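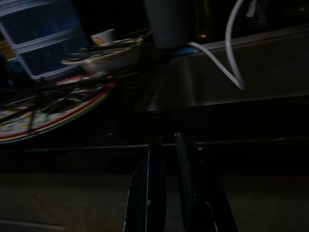
Gray cup, bad light.

Dec 3, 2022

Cup day. I had been telling people at work that I was relaxed about it, and then I was up before six ironing a scarf.

Tronness away, second round. They are two divisions above us and have a stand with heating in it. We have a stand with a roof over most of it. I drove, with the radio on for the team news, and the radio gave us one sentence, half of which was the pronunciation of Drurken. They got it wrong. It has been wrong since October, when we beat Luik on penalties and became briefly interesting.

Parked by the canal again and walked in past the carpet warehouse. The away end holds 420 or so, they say, and we had the left half of it. Bought a pie. It was the temperature of a coin on one side and of the sun on the other, and I ate it anyway because the line had been long and I felt committed.

First half: we defended. I could write more but that would give a false impression of variety. Their number 21 hit the bar with a header and the man behind me said "easy" in the voice of someone having a tooth out. Our one attack ended with a throw-in, which we celebrated.

Then, on 42 minutes, a corner. We never score from corners. We take them as a courtesy. This one came in flat and too low, went through a crowd of legs, and arrived in the net off what I am fairly sure was a Tronness knee. Our captain ran away with his arms out as if he had planned it since childhood. I hugged a stranger and got mustard on his coat (mine, not his. The mustard, I mean).

Halftime was lovely. I would have been happy to go home then. I looked at the league table on my phone, for no reason, and worked out who we would like in the third round, which was stupid.

They equalized straight after the break and got the winner with 6 minutes left. Final score 2-1. It was a good goal too, annoyingly, a shot from way outside the box that our keeper watched with what looked like real interest.

We stayed and clapped. The players came over and clapped back, and one of them threw his shirt, which landed on the roof of the dugout.

Long drive. Roadwork at the bridge. Prerkanik at home next, in the league, in the rain if the forecast is right. They're bottom. We'll probably lose. I've already got the ticket.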